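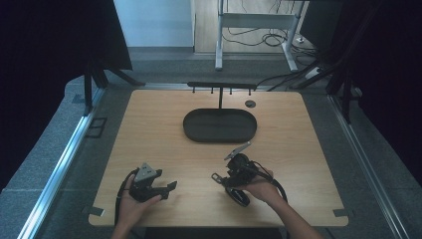 Progress report to the Piątek Fund
Project: Hall and Desk Tidy, Trundoton
Period: second quarter of the grant
Friday, August 10, 2018

Dear all,

You asked for a short report this time, having been very polite about the length of the last one. I have done my best.

The grant was for small household fittings that give people somewhere to put the things they put down when they come in. We said we would have one design ready for homes to try by the end of the summer. We have one design. Whether it is ready depends on which of us you ask, and on how many keys they own.

The stand

We have settled on the tray with the post behind it and the bar across the top. The tray is black and oval with a low rim, and the pegs hang in a row from the underside of the bar. Earlier versions had a square tray, which collected fluff in the corners and looked like something from a canteen. Rurer, who make the trays for us, were patient about the change and charged us for it.

The rim took longest. Too high and people can't sweep their coins out with a finger; too low and the coins leave by themselves. The present height is a compromise and has had the usual effect of slightly annoying everybody.

The pegs are short. I would have liked them longer, but longer pegs catch sleeves, and I have lost that argument three times. They hold keys, a light necklace or a dog lead. They don't hold an umbrella, and the leaflet will now say so in larger type.

The table

Trials have moved from the kitchen worktop to the wooden table, and I wish we had done it in the first quarter. The pale top shows up a black tray nicely and we have stopped losing the thing among the mugs. There is a cable hole in the wood behind the tray, just to one side of the post, and two of our testers have asked whether the finished stand could have one too, for a phone lead. It is a sensible idea and therefore not in the budget.

Home trials

We sent out 81 stands and have 15 questionnaires back. Flekum, who printed the forms, tell me this is quite normal. The commonest remark was that the tray is the right size. The next commonest was that it fills up with receipts, a problem I don't believe the grant can solve. One household keeps it in the bathroom for rings and hair bands and would like it in white.

Money

We have spent £416 more on trays than planned, all of it down to the change of shape. Postage came in under, and I propose to move that saving across if you are content. The rest is as forecast and the sheet is attached.

What is late

The leaflet. It was promised for the end of last month and is now on its fourth draft, mostly over the word "organiser", which I dislike and everyone else wants.

Next quarter

Chase the missing questionnaires. Decide on the white version. Get a firm price from Rurer for the larger run, and ask for a sample with the cable hole so that we at least know what we are turning down.

I will need a decision on the postage money before the trays can be reordered.

Yours,
Baltasar Escobar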